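Golel reread, part whatever, plus the variant cover mess

Quick one tonight, it's late and I have an early start. Probably full of typos. Sorry in advance.

So I finished the second Golel collection again. For those who wandered in looking for something else: Golel is a space opera comic, small press, black and white until the third book, written by Ankica Softić and drawn (mostly) by Ayman Hamdan. A salvage crew, a dead moon, a language nobody on the crew can read but the ship can. I've been boring people about it for years.

What got me this time was the Curkbridge chapters. First time through I thought they were filler. The crew sits on a station waiting for a docking permit, that's the plot, that's all of it, 30 pages of waiting for a permit. But reread it knowing what the navigator did and every conversation is horrible. She asks the cook if he slept. He says fine. Brutal. I had to put the book down and go make toast.

Also Hamdan draws corridors better than anyone. Long ones, bad lighting, a pipe that goes nowhere. You always know which way is aft. Big deal in a book where half the panels are hallways.
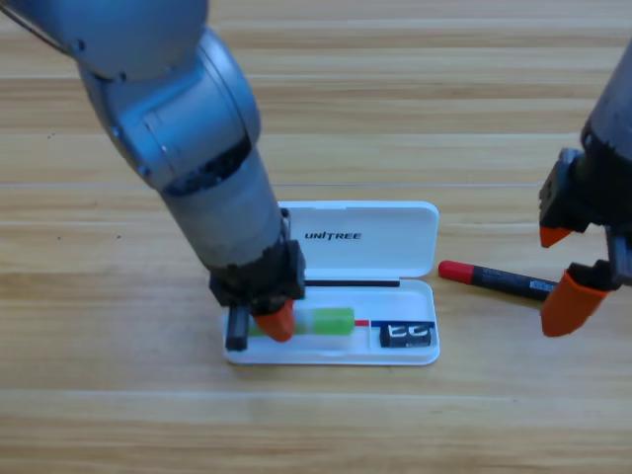 Light wood, two gray arms.

Things I noticed this time, no order:

The permit number is 1505. Same as the cabin door in the very first issue, the one that won't open. Can't be an accident. Trinidad Escobar pointed that out on the old forum ages ago and I didn't beleive her, went and checked, there it is on the door. Sorry Trinidad.

The captain never uses the cook's name until after he's gone. Went back and looked at every scene with both of them in it. Not once.

The lettering changes when the ship talks. I knew that. What I missed is that it changes back, very slightly, over the last few pages of book two. The ship's letters get rounder. More like the navigator's. I have a theory and it will have to be its own post.

Still don't like the dream issue. Tried. It's pretty, the wash work is lovely, and I have no clue why it's there. Nour Nassar did guest art on that one and she's great, go find her own book Sfeir if you can, it's a ghost story on a night bus and I read it in one sitting. But in the middle of Golel it just stops everything cold. Skip it on a first read, come back later.

OK the cover thing.

The publisher (Mimesach, who I generally like!) announced the hardcover for August and there's a regular cover, a sketch cover, a foil cover, a convention cover, and one limited to 700 copies that comes with a bookplate and costs 79 dollars. For a book I already own twice. Once in floppies with the spines gone soft and once in the paperback with the misprinted page.

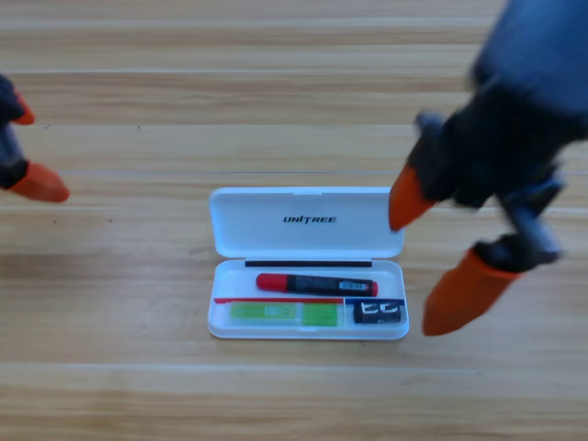
Open white pencil case, pen in the tray.

I get it. Small press, thin margins, the fancy editions pay for the plain ones. Ghassan Hijazi runs the shop where I buy everything and he walked me through it at the counter, how many he has to order of the regular to even be allowed the foil. He isn't thrilled either. Says he'll end up with a box of regulars until spring. And then somebody comes in wanting only the foil, and leaves with nothing else, and that's his week.

My gripe is smaller and pettier. The convention cover has new art of Curkbridge. Full wraparound, docking ring, all the little ships queued up. The only time Hamdan has drawn the whole station from outside! We never see it in the book, you're stuck in there with them the whole time, and now the one exterior view is on a thing you have to stand in line for in a city I'm not going to be in. Put it in the back as a pinup. Please. Put it in the back of the regular one and I'll buy that happily, third copy and all.

Somebody in the comments last time said buy it secondhand after the show. Sure. Have you seen what those go for? No thanks.

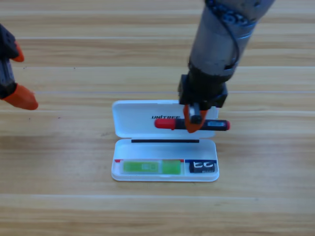

Anyway the hardcover does have real reasons to exist. Bigger pages, for one, and the originals were drawn large so the tiny background jokes might finally be readable. There's a noticeboard in the station canteen I've been squinting at for years. I can make out "lost glove" and that's it. And Softić's script for the permit chapter is in the back, supposedly with the scene they cut, the one between the cook and the inspector. I want that more than any foil.

So yes, I ordered the regular. Of course I did. Ghassan didn't even look surprised, just wrote it down.

Next up is book three, the color one, which I remember liking less than evrybody else. We'll see. If you're reading along, stop before the wedding issue and we'll do that one seperately, there's a lot in it. And if anyone has a decent scan of the letters page from issue six, the one where Hamdan answers the question about the pipe, let me know. Mine has a coffee ring right over his answer.

Bed.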